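4. Enregistrer une démonstration en téléopération

Cette section suppose que les deux bras sont étalonnés (section 3) et que la scène d'assemblage d'engrenages est chargée dans Vedik. L'opérateur commande les deux pinces à distance ; le logiciel enregistre leurs trajectoires et la position de chaque pièce sur la table. 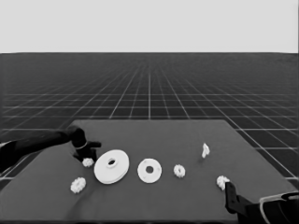
Rédaction : Czesław Krajewska – Relecture : Waldemar Tokarz
Guide Vedik, révision de novembre

4.1 Préparer la prise

1. Ouvrez la scène et vérifiez que le grand disque, l'anneau et les petits engrenages blancs sont présents sur la table.
2. Placez les deux poignées de commande en position neutre, puis appuyez sur Coupler.
3. Déplacez lentement chaque poignée. Le bras gauche et le bras droit doivent suivre sans à-coup.

Attention : ne couplez pas les bras si une poignée est en mouvement. La pince rejoint aussitôt la consigne et peut bousculer les pièces.

4.2 Saisir un engrenage

4. Appuyez sur Enregistrer.
5. Amenez la pince gauche au-dessus d'un petit engrenage, doigts vers le bas.
6. Descendez à vitesse réduite et refermez les doigts sur la denture.
7. Levez la pièce et amenez-la au-dessus de l'anneau. Gardez la pince droite près de son propre engrenage, sans le pousser.

Note : une prise dure au maximum 29 secondes. Au-delà, l'enregistrement s'arrête et la prise est marquée incomplète.

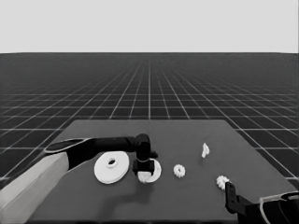
4.3 Valider ou rejeter la prise

8. Relâchez la pièce, remontez la pince, puis appuyez sur Arrêter.
9. Relisez la trajectoire. Rejetez la prise si une pièce a quitté la table ou si les deux bras se sont touchés.
10. Enregistrez les prises valides dans le dossier Brornholm. Il en faut 200 avant de lancer l'apprentissage (section 5).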